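Mar 9, 2019
Laundry corner, Ostdale workshop
Entry by: Ní Mhurchú

Continued from the January notes on cloth turnaround. Object today was to settle the floor layout in front of the two machines and to fix a sorting routine for the Hanivari cotton cloths, which have been coming back mixed with the towels.

Stock at start: 99 cloths on the sheet. Towels not on the sheet, to be added.

Layout. The old position for the basket was against the far wall, so every load was carried across the walkway. Moved it to the floor in front of the machines. Checked that both doors open fully with the basket in place. The washer door needs more room than the other one; leave a hand's width beyond the swing. The white-topped piece stays beside the washer and is for folded items only. Detergent does not go on it, as there was a ring on the top last month that took a while to shift.

Washing. Cloths at 40, towels at 60, never together. Lint from the towels sticks to the cloths and then ends up on the bench glass. Load limit for cloths is 5 kg dry weight, weighed in the basket with the basket tared off. Wicker takes up moisture and the tare drifts, so re-weigh it empty at the start of each session. Scale reads to 2 g, more than good enough.

Detergent. Dralommont powder, the unscented one. The 500 g tub is nearly finished. Dose by the scoop, level. Heaped scoops left residue in the drawer in January and the drawer had to come out and be soaked.

Sorting. Cloths with solvent on them do not go in the basket at all. They go in the lidded metal bin by the outer door and are dealt with separately. Anything with swarf in it is shaken out over the bench tray first. Empty the basket completely between loads; small cloths get trapped against the sides.

Position as of this entry:
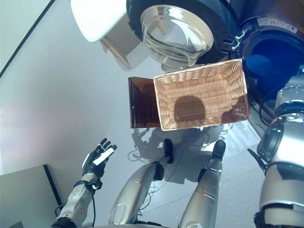
Basket in front of the machines, empty. Brown translucent container to its left.

The container is partly under the basket rim. Shift it left so the basket can be lifted straight up.

To do:
Mark the basket position on the floor with tape.
Add towels to the stock sheet.
Order powder.
Copy the wash temperatures onto a card for the wall.
Look at the seal on the washer door, lower part, for trapped lint.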